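On m'avait vendu l'hôtel Anora comme « l'adresse de fin d'année ». J'y ai passé 2 nuits en décembre, à mes frais, et je garde de l'affaire un sentiment mitigé, surtout au moment de relire la note.

Commençons par la formule. Le forfait « Grande Table de décembre » coûte 260 euros par personne et comprend la chambre, un dîner en cinq services et le brunch du lendemain. Sur le site, on lit aussi « accès privilégié à l'espace détente ». J'ai demandé à la réception en quoi il était privilégié. On m'a répondu qu'il fallait réserver un créneau. Le mien était à 7 h du matin, avant le petit-déjeuner, pour quarante minutes. Je n'appelle pas ça un privilège, mais je suis peut-être difficile.

Le dîner, ensuite. La salle est belle, je le reconnais volontiers : plafond haut, nappes épaisses, un service qui ne vous tourne pas autour. Le chef, Kauko Halonen, a une réputation de rigueur et son consommé de champignons la mérite entièrement. J'en aurais repris. Le turbot, en revanche, est arrivé tiède, avec une sauce au vin jaune qui avait eu le temps de former une peau. Signalé poliment, remplacé au bout de vingt-cinq minutes, quand ma voisine en était déjà au fromage. On dîne à deux pour dîner ensemble, en principe.
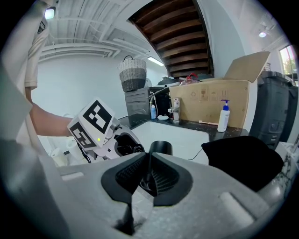 Quant à l'accord mets et vins, facturé en supplément, je l'ai pris par curiosité et je ne recommencerai pas. Trois verres servis petits, dont un blanc trop froid pour qu'on en pense quoi que ce soit. Le sommelier récitait joliment. Quand je lui ai demandé l'année du rouge, il est allé voir.

Le brunch était annoncé comme « un voyage gourmand pour toute la famille ». Je me méfie des voyages gourmands. Celui-ci partait d'un très bon pain de seigle et de beurre salé, passait par un saumon correct, puis s'enlisait dans des œufs brouillés maintenus au chaud depuis trop longtemps. À 11 h 30, plus une seule brioche, alors que le service courait jusqu'à 14 h. L'atelier de biscuits pour les enfants se tenait dans le couloir qui mène au buffet – on imagine la circulation. Les enfants, eux, semblaient ravis, et c'est sans doute le seul avis qui compte sur un atelier de biscuits.

La chambre 318 était calme et bien chauffée, avec une literie ferme comme je les aime. L'éclairage se commande par une tablette que je n'ai jamais réussi à dompter : pour éteindre la lampe de chevet, j'éteignais aussi l'entrée et le couloir de la penderie. Rien de dramatique. Simplement, un interrupteur faisait très bien ce travail. Côté salle de bains, je retire un demi-point pour les flacons rivés au mur, dont le shampoing était vide le premier soir, et j'en rends un quart pour la pression de la douche.
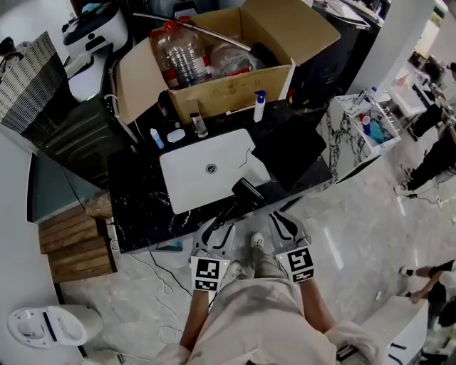 *Plan vasque en marbre noir veiné de blanc.*

Reste la question du prix. J'étais allé l'hiver précédent au Pritby, à deux rues de là, pour nettement moins. Pas de forfait à nom ronflant, pas de tablette, un menu court et des plats chauds. La décoration y est triste, je l'admets, et la moquette a connu des jours meilleurs. Mais j'en étais sorti sans refaire les comptes dans le train.

À l'Anora, j'ai trouvé sur la facture une « contribution bien-être » de 3 euros par nuit. Elle ne figurait nulle part au moment de réserver. On me l'a retirée dès que j'ai posé la question, avec un sourire un peu trop rapide – j'en conclus que je n'étais pas le premier.

Y retourner ? Pour le consommé, à la carte, un soir creux de janvier, pourquoi pas. Pour le forfait, non. L'équipe prépare déjà une version de printemps avec chasse aux œufs dans le jardin, m'a-t-on dit au départ en me tendant le dépliant. Je l'ai laissé sur le comptoir.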